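About Us

Hirnville Key & Lock is a small shop in Tilwood. We cut keys, fit and repair locks, and look after keys for landlords and property managers who have more of them than they can keep track of.

Ebere Bassey opened the shop with one cutting machine and a counter. Chidubem Effiong joined 2 years later and took over the key management side. There are now 4 of us, and we serve customers in Tilwood, Marndale and the farms between.

Most of our walk-in work is house keys, padlocks and mailbox locks. If we don't stock the blank you need, we will order it and call you when it comes in. Bring the original key if you can, since a copy of a copy often sticks.

For managed buildings, we sort, label and ring the keys before handing them over. Our largest account, Hoxha Apartments, has 285 units and a key set for each one. Sets are tagged by building and floor, and the list is kept separately from the keys.

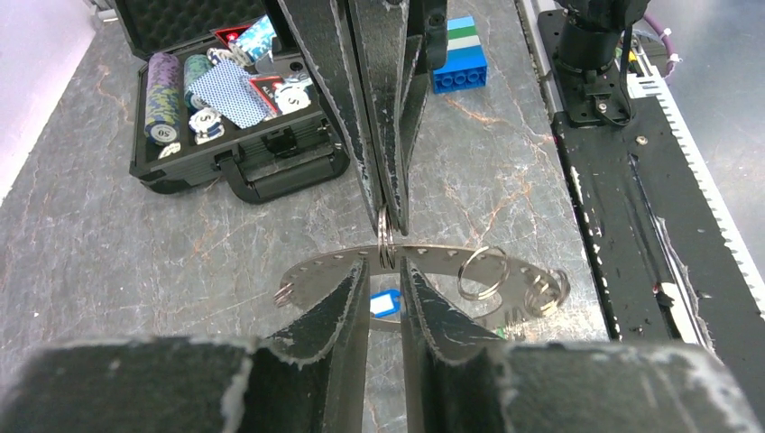

Split rings come in several sizes and can be added or swapped at any time. Plastic tags have a label insert, so a unit number can be changed without buying a new tag. Orders of 40 tags or more are labeled free of charge.

The shop opens at 8 a.m. Parking is behind the building, off the alley.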